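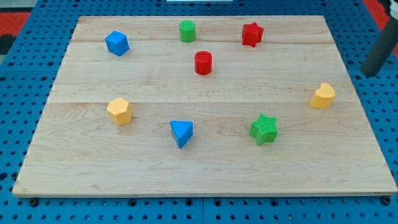

The shop is on the second floor of an old feed building in Starnton, up a flight of stairs that Shigeru Sekiguchi takes two at a time, even with a box under each arm. I had come to talk about toys. We talked about toys, but first we talked about his lunch, and the radio, and a long story about a ferry to Promcombe that I am sorry I can't fit in here.

Sekiguchi has been making shape blocks for 19 years. Cubes, cylinders, stars, hearts, triangles, in blue, green, red and yellow, each one small enough for a young child's hand. He started out when a friend who taught at the Tidau nursery school asked him to replace a few lost pieces from a sorting set. "She gave me a paper bag with what was left in it," he says. "A star, some cylinders, a thing I think had been a moon. I said sure, give me a weekend. It took me until July!"

The star was the trouble, and he still talks about it the way other people talk about a bad knee. A cube sits wherever you put it, he told me, and a cylinder will stand up happily if you set it on its end, but a star has all those points, and children want to hold it by one of them. His early ones were too sharp. Then they were too round, and a little boy at the school called them flowers, and Sekiguchi went home and drew the whole thing over again.

"The heart I got right the first time," he says. "I don't know why. I never touched it after that."

He likes plastic for the blocks, which surprises visitors who come up the stairs and smell sawdust. The sawdust is from the boards. He makes those too, pale and flat, joined from planks, and he is happy to let the knots and streaks stay where the tree put them. "A child will park a block on a knot. Every time! They see a dark spot and that's a house, or a drain, or a bug. If I gave them a perfect board they would have less to do." The blocks he keeps a little rough on the surface, without any shine. Shiny ones slide, he says, and they show every fingerprint, and he just plain doesn't care for the look.

I asked how he thinks people ought to play with them, and he seemed almost embarrassed by the question. Parents write to him wanting rules. Should the colors go together, or the shapes? He writes back to all of them, by hand, and mostly tells them to put a few pieces out and go make coffee.

"My niece over in Yokoyama puts the two reds together and then she gets mad at them, and they have to be apart," he says, laughing. "That was one whole morning. I sold 300 sets last year and I hope every one of them got a morning like that."

He walked me back down when it was time to go, still talking, and stopped on the landing to tell me he has been thinking again about the moon.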